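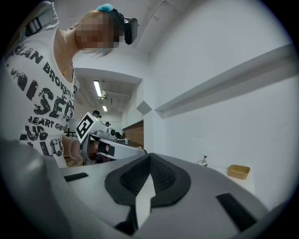

The quote had looked fine until the spare pads were added, one reader wrote in after our September issue, and by then the order was signed. The grippers came in under budget. The pads, straps and cables did not.

We heard versions of this from several small shops planning their first season of hand-held data collection. The hardware is cheap compared with a robot arm, so it tends to get approved on the device price alone. Pukadero, a contract shop with 3 collection stations, did it that way in its first year and now plans by the station.

A station at Pukadero is a pair of grippers, a headset, a table, the cables and a shelf of spares. The spares line for each station is $2,804 a year. Most of it goes to finger pads and cables, with marker blocks next. A scuffed marker can spoil a session without anyone noticing until the tracking is checked that evening, and then a day of wages is gone too.

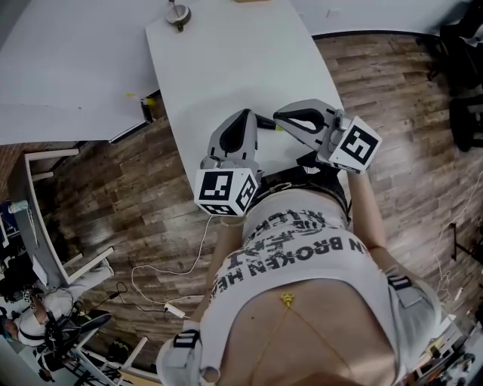
One gripper in each hand, each with its own marker cube.

Wages are the larger number anyway. Pukadero budgets 200 paid hours per operator before it expects a steady rate, and it schedules breaks, as a headset and two grippers get heavy by early afternoon. A shop that buys more stations than it can staff has bought storage.

The choice of supplier matters less than the parts list. Pukadero looked at kits from Nulo and Oretti. Nulo was cheaper to buy, but pads came only as part of a full finger set. Oretti charged more up front and sold each part separately, with a list of 53 part numbers in the back of the manual. Pukadero went with Oretti and says the gap closed in the second year.

Ask for that list before you ask for a discount. Ask for lead times in writing as well - a pad that takes five weeks to ship means keeping five weeks of pads in a drawer.

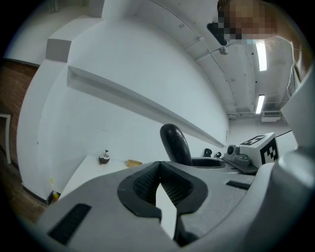

Grip pad, knob and marker block on a hand-held gripper.

The room gets left out too. Operators need clear floor behind them and somewhere for cables to run. Lighting should stay the same from morning to evening if sessions are going to be compared. Yeo, a smaller shop, rented desks by the month to begin with and moved twice, and each move meant setting up and checking every station again. It now carries a separate line for setup days and leaves it in the budget even when no move is planned.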